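Pirkora Youth Soccer League
Progress report to the Bevell Fund, second period

Summary
The fall season finished on schedule. We registered 173 players against a target of 150 in the grant agreement, and 89 of them had not played organized soccer before. Spending is within budget except for field rental, explained under Costs.

Season and fixtures
Ten teams played in three age groups. Two rounds were lost to rain in October and one of those was made up. The under-12 final went to extra time and Ceta beat Yatsenko 3–2. The under-10 group does not keep standings, as agreed with you last year. Four families asked for a table anyway and we said no.

Attendance at practice held up through the season. The weakest night was Monday, when the middle school has band, and we plan to move the under-14 session to Wednesday in the spring.

Snacks
Families take turns bringing snacks on match days. We ask for sealed packets and no nuts. 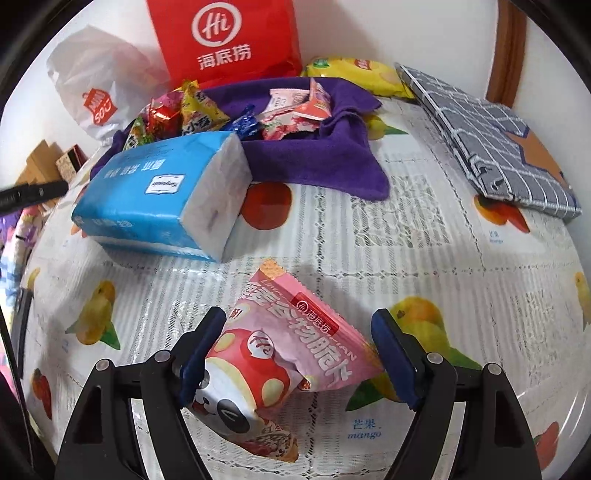
A packet of crispy grain snacks with a panda on the front.

The snack rota is filled through the end of the indoor session and costs the grant nothing.

Coaching
Ravinder Li completed the goalkeeping course in November and now runs a half-hour keeper session before the main practice. Two parents have started the entry-level course. One coach moved away in the middle of the season, and Ezequiel Jaramillo covered the under-10s as well as his own team for five weeks. We do not want to repeat that. A paid assistant for the youngest group is the main change we are asking for in the spring plan.

Referees
All matches had a qualified referee. There were two cautions and no red cards. One complaint about sideline shouting was settled with a phone call. 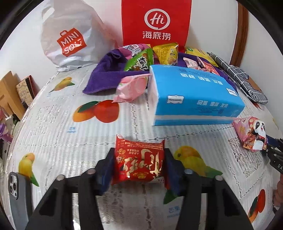 Costs
The field rental line was set at $3000 and is overspent by $500. The school district raised the evening rate in September, after our budget was approved, and the lights are now billed separately. We covered the difference from registration fees – no grant money was moved between lines. The equipment line is underspent. The portable goals came in below the quote and the old corner flags will do for another year.

Next period
Indoor practice starts in January in the small gym. Spring registration opens in February. We still need a written answer from the district on weekend field hours, and until we have it the spring schedule is a draft.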